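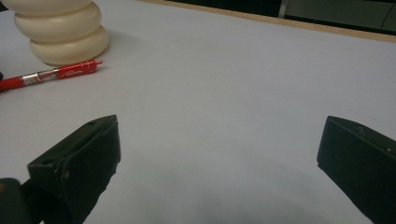 Cream stacking rings on a gray tabletop

Can a bigger company make me rename my app if the shared word is an ordinary one?

ellardgames
I have a small puzzle game out called Patus Ring Stack. It has been in the stores since August and has 241 downloads, so we are not talking about real money. Last week I got an email from a law office saying they act for a company called Msimang. They say Msimang has applied for a trademark on the word "stack" for games and that my title is "likely to cause confusion." They want me to pull the app or change the name within 10 days.

I looked at their game. It's a racing thing with towers of tires. Mine is one person dropping rings on a pole. The only word we share is "stack." I have never heard of anyone owning that word.

I'm in the US, I'm a sole developer, and I have not answered the email yet. Do I have to do what it says? Also, if I change the name, do I lose my reviews?

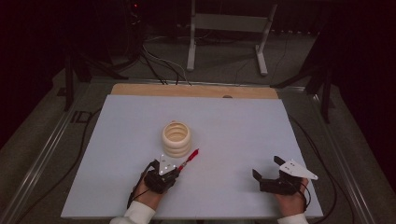

Adding a bit more since somebody will ask. I did not register anything myself. I picked the name from a list of 27 I had written down, and I searched both stores before I published. There were already plenty of games with "stack" in the title and as far as I can tell they are all still there. The email came to my support address, with a PDF attached. The PDF has an application number but no registration number.

Posted by oswood_dev
Not a lawyer, but I went through this with a word game. First thing, look up the application number on the trademark office website. It's free. You want to see three things: whether it is only applied for or fully registered, what goods it covers, and the date they claim first use. An application is not the same as a registration. Once it is published there is a window when other people can oppose it, and with a word that common somebody may.

Second, don't ignore the email. If they complain to the store, the store will usually forward it to you and ask you to sort it out between you, and if you don't reply they can take the listing down. I answered mine with two short paragraphs saying I had received it and was looking into it. I did not admit anything and I did not argue.

On the reviews, changing the display name is just an update to the listing. Your reviews and download count stay. The package ID can't be changed after you publish, but players don't normally see that.

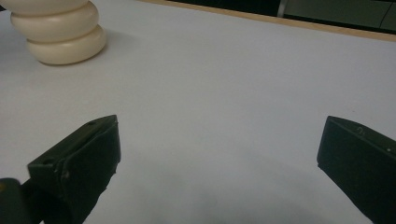
Whether a common word can be protected depends mostly on what it is used for. A word that plainly describes the product is weak as a trademark for that product. "Apple" works for computers and would not work for apples. In your case "stack" says what the player does. If you want to show that to their lawyer in one line, think of three puffy cream rings piled on a table, one on top of the other and leaning a little to the left. Anyone would call it a stack, and your title uses the word in the same way. That is an argument, though, and it does not guarantee you win. An hour with a trademark lawyer will tell you how strong it is. Some law schools run free clinics for this kind of thing, so check there before you pay.

Posted by tapfarm
just change it. its 241 downloads. call it Patus Rings and get on with your life

Posted by ellardgames
Thanks both. I looked it up and it is still pending, and the claimed first use is after my release. I sent a short reply like oswood_dev suggested and have a call booked with a clinic. Patus Rings is not a bad name, so I'm keeping it as a backup.

Posted by msg_and_salt
Save a copy of your store page and your release history now, with the dates showing. If this goes further you will need to prove when you started using the name. Screenshots are OK but get the developer console emails too. Mine were 2 years old by the time I needed them and I had deleted half.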